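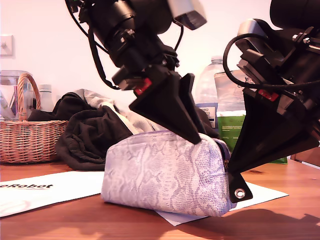 Chapter 5
Planning and Paying for a Two-Arm Bench

Soft goods first. A zip pouch on a table, two arms, one gripper on top and the other at the zip end. Looks a small job. It is the sort of job that wrecks a budget, so we start with it and not with the price list.

Most buyers price the arms. Then stop. Left out: cables, spare fingers, the table, a sensor mount, somebody's hours to set it all up. Pumphrey, the small packing firm from chapter 3, put down 3049 pounds for "extras" and had spent it by May, 614 of it on gripper fingers alone.

By the end of the chapter you should be able to:
- write a one page list of need, before any quote
- split costs into buy, fit and run
- compare two quotes that dont list the same things
- plan spares for the first year

Key words: lead time, running cost, spares, write-off.

5.1 What is the job?

Write down the hardest item the arms will handle, not the usual one. Netow quoted Pumphrey for boxes. Flirnero asked to see the pouches first and came in higher. Which quote was cheaper? Keep that in mind, we come back to it in 5.3 with teh full figures.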